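Stistgate Line Student Project Report
Anselmo Barros and Aparecida Tavares
January 27, 2022

Background

The Stistgate line is a heritage railroad with 6 miles of track and five stations. It runs steam trains on weekends from March until the fall. Our project looked at how visitors get to the line and whether the published timetable works for people who come without a car. We chose it because both of us had missed the last bus home from Bruris, the northern terminus.

Method

We compared the railroad's timetable with the local bus schedule, then handed out a one-page survey on the platform at Queiroz station. We gave out 40 forms and got 39 back. One question asked how people had traveled to the station, and another asked how long they had waited for a train. Aparecida also rode the full line in both directions and wrote down arrival times at each stop.

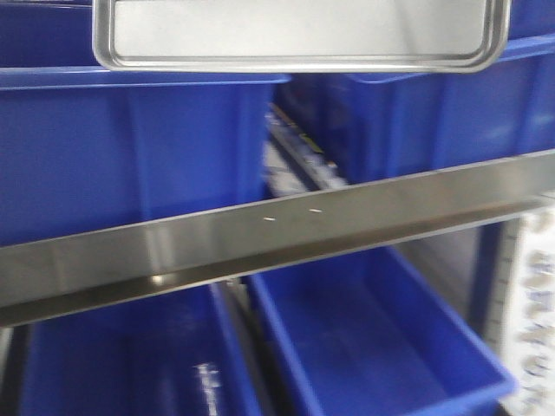 Metal tray and blue storage bins.

Results

Most of the people who answered had come by car. Five had come by bus, and all of them said the wait at Queiroz was too long. The bus gets in just after the morning train leaves – a small gap, but it means sitting on the platform until the next one. Going home is harder. The last train reaches Bruris after the final bus has gone.

The trains we rode kept good time. The only late arrival was at Gustadora, where the crew stopped to take on water.

Discussion

Moving the morning departure back a little would let bus riders catch it. We do not know if the crew schedule allows this. Our survey was small and was done at one station, so it may miss people who board at either end. A second survey at Bruris would help.

We sent our timetable notes to the railroad office and have not had a reply yet.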